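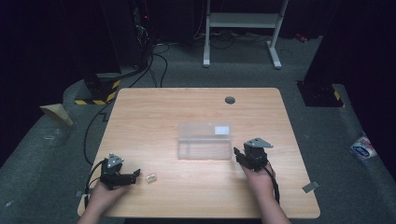
Ximena Montecinos says lose the dividers and go back to a coffee can, everything in one place, done. Not doing that. But it got me thinking so here I am.

Divided plastic box, keeps losing small stuff on a light table, what do you do?
Posted by benchcrumb in Skilturix Help > Storage and small parts

Ok so. Clear box, frosted kind, divider near one end, little white label on the lid. I use it for small pieces, mostly cream or off white stuff, size of a pencil eraser. Table is pale wood. You can see where this is going. Put a piece down, look away, where is it. Lost 3 last month, found 2. One was under my hand the whole time.

Problem 2 is the cable hole. Round, toward the far side of the table. I'm sure at least one piece went down it and the carpet is dark gray so you'd think a cream thing would show up down there but no, too many cables.

Thought about painting the table or staining it darker. Would rather not, I like the wood.
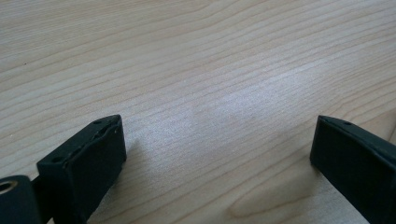

Also there's a glare thing when the lights are on. Tilt your head and the shiny patch moves, and pale pieces just vanish in it. Evening is worse, after 9 or so. Don't want to buy a whole new setup for what is basicaly a box and some bits. Renting the room till December so nothing permanent please.

Things I tried:
a dish towel (bunches up, pieces hide in the folds)
white tray from the kitchen (yes I know)
one of those Korkard roll out mats, too bumpy, small stuff sits crooked and tips over
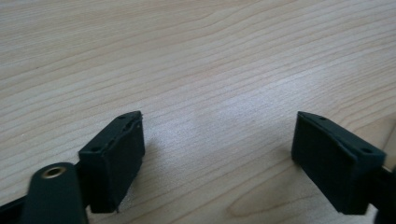
Bare stretch of tabletop, two dark gripper pads at the bottom

So do I go for a dark mat, a different box, or what? And does anybody plug the cable hole or just live with it.

Tomas_L
Dark mat. Not cork, not cloth. Thin rubber shelf liner in black or navy, cut it to the size you really work in, leave the rest of your nice wood showing. I cut mine 15 inches deep and it's plenty. Lies flat on its own, no glue, rolls up when you move out.

For the hole: they sell caps, measure across the hole first. If a cable has to go through get the kind with a notch. Or fold a sock in there, works fine, looks dumb.

Glare, move the lamp to the side instead of overhead. If its a ceiling light you can't move, sit on the other side of the table and see if that helps. The mat kills most of it anyway.

wrenchmom
just get a bigger box

benchcrumb
Thanks Tomas. Don't need bigger, it's half empty. Measured the hole, will look for a cap. Is there a trick to how you lay stuff out? Right now box goes in the middle, loose piece off to the left, and I kind of shove the box around while I work. 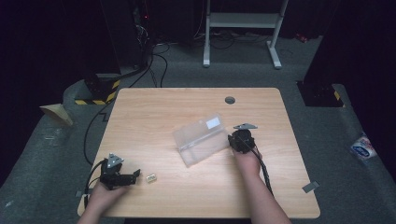 Agustina Ibarra
Stop shoving the box, that's how you lose things. Pick a spot, and a couple bits of masking tape at the corners so it goes back to the same place every time. Peel the tape before you move out, don't leave it 58 weeks like I did, took a whole afternoon with a plastic scraper.

Loose pieces go in a jar lid. A dark one. Never straight on the table, not even for a second. Lid goes on the side away from the cable hole.

Also check the dividers. On mine (a Urance, got it secondhand) they don't reach all the way down and thin pieces slide under into the next slot. Close the lid, tip it a little, see if anything travles. If it does a strip of clear tape along the bottom of the divider fixes it.

And write what's in each section on paper taped inside the lid. One label on top is not enough once you have more than one kind of thing in there.

benchcrumb
Jar lid, ok, that's easy. Dividers do leak a bit, just checked. Getting the black liner tomorrow. Still missing one piece if anyone wants to come move cables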